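Trevthorpe hand-held gripper pair, six-month review

We bought the Trevthorpe pair in place of a second leader arm, and they have been on our packing cell through winter. The kit is two grippers, two cables, a spare set of jaw pads, a hex key and a folded sheet of instructions. Ours came with the Sandhu mounting plates already fitted.

Setup took me most of a morning. The grippers themselves are easy: plug in, close the jaws, open the jaws, save. You do that on each side and the software stores the travel. The sheet leaves out that the left one has to be done first. If you start with the right, the two get swapped and you have to clear both and go again. Tomoyo Fujimoto worked that out before I did. 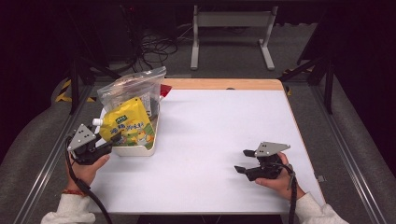
Cable care is the main job with these. The connector at the gripper end is small and doesn't like being pulled sideways, and we replaced one in the second month. Each cable hangs off its own side of the table, which keeps them clear of the bin and lets you reach across with either hand. We now leave 30 cm of slack before the first tie. I check the ties on Monday and wipe the jaws with a dry cloth. The pads mark easily but ours still grip well enough on pouches and resealable bags.

The plates are good. They're stiff, and the small holes mean you can move a bracket without drilling. Two of the screws on ours worked loose after 400 cycles. A drop of medium threadlocker fixed it, and I'd do that on day one.

Recalibration is quick once you know the order. It takes 20 minutes for both, including the jaw check. Mircea Dobre does it after every pad change and hasn't had a bad result yet.

What I don't like: the hex key is soft and rounded off within a week, and spare cables are only sold in pairs. Support answered in 2 days and were polite about it, but couldn't sell me a single one.

I'd buy them again at the same price. Order a spare cable set with them, and use your own hex key.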